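How to Lay Out a Grid on Paper Before You Commit to Tile

Posted 8 July 2018 by Tumaini Temba

Every tile guide I've read tells you to snap chalk lines straight onto the floor and get going. I don't trust it. Chalk smears the first time you kneel on it, and by then you've mixed a bucket of thinset that won't wait while you argue with a tape measure. A dry run on paper costs you an evening.

What you need

Brown paper or flat cardboard
Painter's tape in a color that shows up
A long straightedge
A carpenter's square
A pencil

You don't need a laser. The man at the Forkdale tile counter tried to sell me one for a bathroom I can cross in two steps.

Step 1. Check the room, and don't believe the plans

Measure each wall at both ends. My Pletthorpe hallway was drawn as a perfect rectangle and was 15 mm out of true by the far door. Measure the diagonals too. On one job I had 3,000 mm on paper for the long wall and 2,060 mm for the short one, and neither was right once I got down there.

Step 2. Tape the paper down

Lay it flat and tape the corners first. If it curls, flip it over. Some people swear by ironing it, and I've yet to see that do anything useful.

Step 3. Run your lines

Pencil first, tape second. Pull the tape out longer than you need, lower it onto the pencil line and press from the middle outward. Follow one edge of the tape all the way through, always the same edge. Switching edges halfway is how a tile width goes missing.

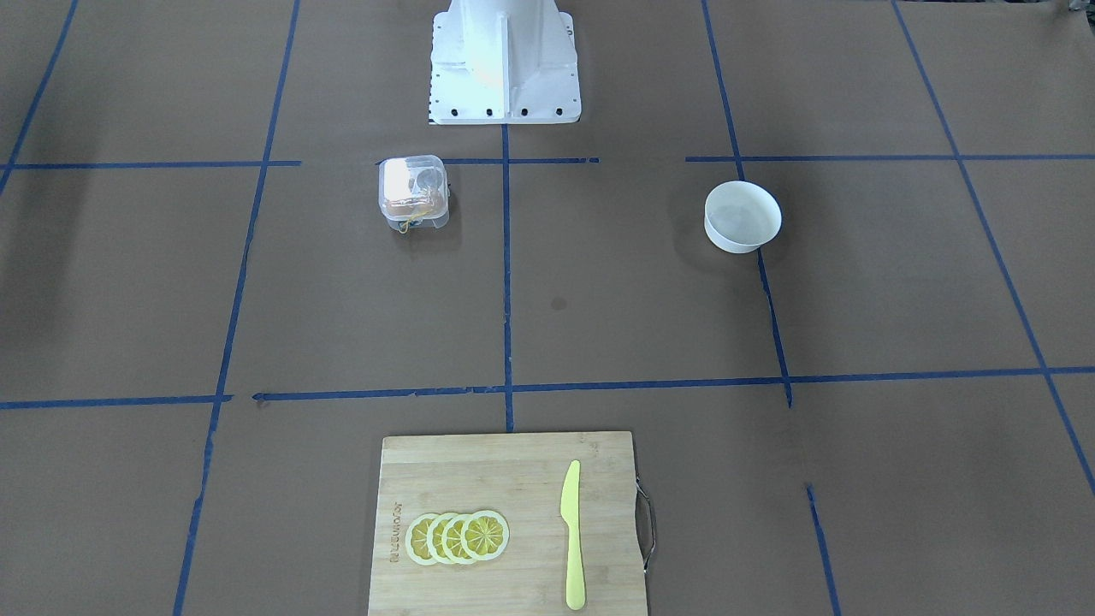
Blue tape grid on brown paper. The lower line slants gently.

Check every line with the square before you add the next one. Your eye will forgive a slant that a row of tile won't. Gaps in the tape matter less than people claim, as long as both pieces sit on the same pencil line.

Step 4. Set out loose tile

Use real tile with real spacers. Sándor Jakab says cardboard cutouts do the job, but the Wutska tile I bought varied enough from box to box that I'd call that wishful. If you end up with a sliver at the wall, shift the whole layout by half a tile and look again.

Step 5. Transfer it

Mark the two center lines on the floor and take everything else from those. Leave the paper nearby until the first 8 tiles are down.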